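A visit to the Lozano paper mill in Filtville

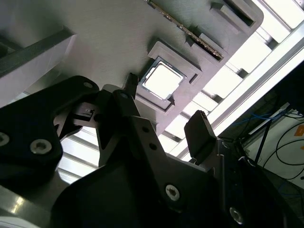

Black plates, brushed metal and a light gray work surface.

On 17th October our bookbinding circle from Fustley went to see the paper mill in Filtville. I had wanted to make this visit for a long time. I buy Lozano paper for my notebooks, and I knew only the label and the price.

The train from Povidden takes 74 minutes and the mill is a short walk from the station, along the river. Please note that the sign at the gate is small and we passed it once. The ticket includes the tour and one sheet of paper which you make yourself.

The tour starts in the rag room. The mill still makes part of its paper from cotton, and the cotton arrives as cuttings from shirt makers. Our guide let us touch the cuttings and then the pulp, which was much colder than I expected. She explained that the fibers are beaten in water for almost five hours. If the beating is too short, the sheet is weak and looks cloudy against the light. If it is too long, the water does not want to leave the pulp and the whole day is slow.

After this we went to the vat room. It is very humid and I advise you to leave your coat downstairs. Two papermakers work at each vat. The first dips the mold and shakes it, once forward and once to the side, and the second turns the wet sheet onto a felt. They do not speak much. The sound is only water, and I could have stayed there all afternoon.

We tried it also. My first sheet had a hole in the middle and my second was thick like a pancake on one side. The third was accepted! It must dry slowly, so the mill sends it by post. Mine came 15 days later, a little wavy, with a nice rough edge.

The drying loft was for me the most beautiful part of the building. The shutters on both sides can be opened and closed to guide the wind, and the sheets hang over ropes made of cow hair. In January the loft is closed for visitors, as the stairs become icy.

One thing I found less good. The part about watermarks was too quick, and this was the subject many of us came for. We saw old wire designs in a glass case – a bell, a fish, a crowned letter – but there was no time to ask how they are sewn to the mold. I wrote to the mill after, and they answered that a separate watermark class is planned.

The shop sells seconds by weight in brown packets. The faults are small, mostly a drop mark or a folded corner, and for end papers you can cut around them. I took five packets and my bag was very heavy on the way back to Povidden.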